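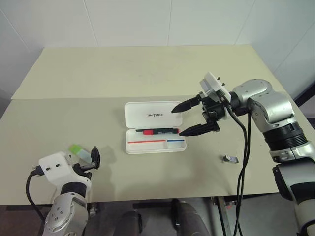

무르카리, 1월

필통 정리 작업의 시연 수집 요령
아티스(Atis) 작업대 운영 안내, 수집 담당자용

본 안내는 무르카리 작업실에서 아티스 학습 시스템에 제공할 시연을 수집하는 담당자를 위하여 작성되었다. 대상은 탁상에서 이루어지는 소형 문구 정리 작업이며, 뚜껑이 달린 필통과 마커를 다루는 과제를 중심으로 한다. 장비의 기동과 정지, 비상 정지 절차는 별도의 안전 수칙에 따르고 본 안내에서는 다루지 않는다.

지난 수집 기간에 무르카리 작업실에서 기록한 시연은 524건이다. 그중 1차 검토를 통과한 것은 294건이며, 최종적으로 학습용 목록에 등재된 것은 242건이다. 탈락한 시연의 대부분은 조작 실수가 아니라 작업대 준비와 기록 절차의 문제로 분류되었다. 아래 요령은 검토 의견을 항목별로 정리한 것이다.

1. 작업대의 준비

상판은 시연을 시작하기 전에 마른 천으로 닦고, 이어 물기를 꼭 짠 천으로 한 번 더 닦는다. 세정제를 사용한 경우에는 상판이 완전히 마른 뒤에 물체를 올린다. 광택제와 왁스류는 사용하지 않는다. 두 장의 판이 맞닿은 작업대에서는 이음매에 먼지와 작은 부스러기가 모이므로 부드러운 솔로 쓸어낸다. 필통을 이음매 위에 걸쳐 놓으면 닫는 동작에서 밑면이 들썩일 수 있다. 필통은 앞쪽 판 안에 온전히 들어오도록 둔다.

해당 과제와 관계없는 물건은 과제표에 방해물로 기재된 경우에만 상판에 남긴다. 방해물이 있는 시연과 없는 시연은 서로 다른 묶음으로 기록한다. 한 묶음을 진행하는 도중에 방해물을 치우거나 추가하지 않는다. 도중에 치운 사실이 있으면 그 시점에서 묶음을 닫고 새 묶음을 연다.

조명은 천장등을 기준으로 하며 시연 도중 밝기를 바꾸지 않는다. 밝은색 상판에 흰색 필통을 놓는 과제는 윤곽의 대비가 약하므로, 첫 시연을 기록하기 전에 화면에서 필통의 네 모서리를 구분할 수 있는지 확인한다.

2. 물체의 초기 배치

필통은 뚜껑을 연 상태로 놓는다. 뚜껑의 각도는 과제표에 정한 두 가지, 곧 세운 상태와 뒤로 눕힌 상태 중 하나로 한다. 두 상태는 닫기 동작의 시작점이 다르므로 기록지에 반드시 구분하여 적는다. 경첩이 헐거워 뚜껑이 스스로 움직이는 필통은 수집에 사용하지 않고 교체함에 넣는다.

뚜껑에 글자가 인쇄된 필통은 글자가 있는 채로 사용한다. 글자를 가리기 위하여 테이프를 붙이면 표면의 반사가 달라지고, 떼어낸 자리에 접착제가 남는다. 접착제가 남은 경우에는 미지근한 물과 중성 세제로 제거한다.

마커는 뚜껑을 끝까지 눌러 닫은 뒤 칸에 넣는다. 방향은 시연마다 바꾸되, 한 방향이 연속하여 반복되지 않도록 과제표의 순서를 따른다. 담당자가 즉석에서 정한 배치는 무작위처럼 보이더라도 특정 위치에 치우치는 경향이 있음이 검토에서 확인되었다. 가는 막대류는 칸막이를 넘지 않게 눕히고, 서로 겹쳐진 상태로 시작하지 않는다.

3. 집게와 손목의 점검

평행 집게는 매 수집을 시작할 때 손끝 안쪽 면을 점검한다. 마커의 잉크나 플라스틱 가루가 묻어 있으면 보풀이 없는 천에 이소프로필알코올을 소량 묻혀 닦는다. 알코올을 집게에 직접 분사하지 않는다. 손끝을 완전히 닫았을 때 한쪽이 먼저 닿는 느낌이 있으면 장착판의 나사를 확인하고, 조임 여부를 점검표에 기입한다.

손목에서 내려오는 케이블은 팔이 가장 멀리 뻗는 자세에서 여유를 확인한다. 몸 쪽으로 당긴 자세에서만 확인하면 뻗는 동작에서 장력이 걸린다. 반대로 여유가 지나치면 케이블이 상판 앞 가장자리를 스치면서 물체를 건드릴 수 있다. 점검은 팔을 천천히 움직이면서 하고, 점검하는 동안 필통을 상판에서 치워 둔다.

두 팔 중 한쪽만 사용하는 과제에서도 다른 팔의 대기 자세를 일정하게 유지한다. 대기 자세는 시르쿠라(Sirkura) 편집기에 저장된 값을 불러와 적용한다. 눈대중으로 맞춘 자세는 검토에서 반려된다.

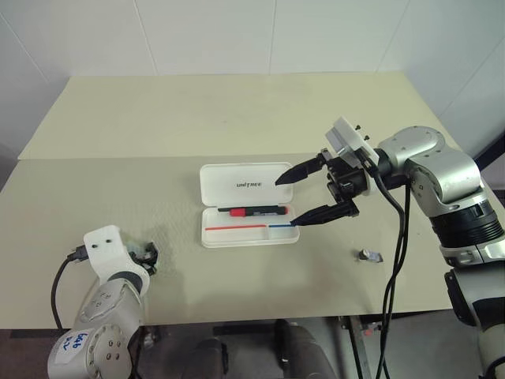

4. 시연의 진행

접근 동작에서는 집게를 먼저 벌리고 필통 쪽으로 이동한다. 필통 바로 앞에서 벌리면 손끝이 뚜껑이나 칸막이에 걸리는 사례가 많았다. 칸의 가장자리에 가까워지면 속도를 줄이되 완전히 멈추지는 않는다. 긴 정지 구간은 학습 결과에서 망설이는 동작으로 나타난다.

시연 한 건의 길이는 41초를 넘기지 않는다. 제한을 넘긴 시연은 결과가 바르더라도 별도 폴더로 옮긴다. 제한 시간에 맞추기 위하여 마무리 동작을 서두르는 일은 피해야 하며, 시간이 부족한 과제는 담당자가 임의로 줄이지 말고 두 단계로 나누어 줄 것을 요청한다.

마커를 집을 때에는 몸통의 가운데를 잡는다. 뚜껑 쪽을 잡으면 들어 올리는 중에 몸통이 기울고, 경우에 따라 뚜껑이 빠진다. 마커가 칸의 끝까지 밀려 있으면 손끝으로 조금 끌어낸 뒤에 잡는다. 끌어내는 동작은 실수가 아니므로 삭제하지 않는다.

물체를 놓쳤을 때의 처리는 다음과 같다. 물체가 필통 안이나 상판에 있고 팔이 닿는 거리이면 그대로 다시 시도하고, 기록지에 ‘회복’이라고 적는다. 물체가 바닥으로 떨어졌으면 기록을 종료하고 ‘낙하’로 표시한다. 기록이 진행되는 동안 손으로 물체를 바로잡지 않는다. 사람의 손이 들어간 시연은 길이와 관계없이 학습용 목록에서 제외된다.

뚜껑을 닫을 때에는 앞쪽 가장자리의 중앙을 누른다. 모서리를 누르면 반대쪽이 뜬 채 기록이 끝나는 경우가 있다. 닫힘 여부가 화면에서 분명하지 않으면 ‘불확실’로 표시하고 검토자의 판단에 맡긴다.

5. 기록과 이름표

기록 파일은 시연 직후 키르케고르(Kirkegaard) 보관함에 올린다. 하루분을 모아서 올리면 기록지와 파일의 순서가 어긋나기 쉽다. 설명 문장은 과제표의 문장을 그대로 사용한다. ‘펜을 넣는다’와 ‘마커를 칸에 넣는다’처럼 뜻이 비슷한 문장을 섞어 쓰지 않는다. 표현을 다양하게 하는 작업은 이후 단계에서 따로 수행한다.

장비에 붙이는 식별표는 손글씨로 작성하여도 무방하나, 유성펜을 사용하고 관절의 움직임에 걸리지 않는 평평한 면에 붙인다. 가장자리가 일어난 식별표는 떼어내고 새로 붙인다. 식별표를 교체한 날에는 점검표의 비고란에 이전 번호와 새 번호를 함께 적는다.

실패한 시연을 담당자가 직접 삭제하는 것은 허용되지 않는다. ‘낙하’와 ‘불확실’로 분류된 파일도 보관 대상이며, 성공 판정기의 시험에 사용된다.

6. 종료 후 정리

수집을 마치면 팔을 대기 자세로 돌리고 집게에 아무것도 물려 있지 않은지 확인한다. 마커와 막대는 수를 세어 보관 상자에 넣고, 필통은 뚜껑을 닫아 같은 상자에 둔다. 상판 위에서 출처를 알 수 없는 작은 금속 부품이 발견되면 버리지 말고 투명 봉투에 담아 발견 위치를 적은 뒤 장비 담당에게 전달한다. 손목이나 장착판에서 빠진 부품일 가능성이 있으므로, 확인이 끝날 때까지 해당 작업대의 수집은 보류한다.

의자는 팔의 동작 범위 밖으로 옮긴다. 다음 담당자에게 전할 사항은 구두로만 알리지 않고 점검표에 남긴다. 교체용 필통과 마커는 작업실 입구의 비품장에 있으며, 마지막 남은 한 개를 꺼낸 담당자는 비품 신청서를 당일에 제출한다.

문의는 무르카리 작업실 수집 창구에서 오전 10시부터 접수한다.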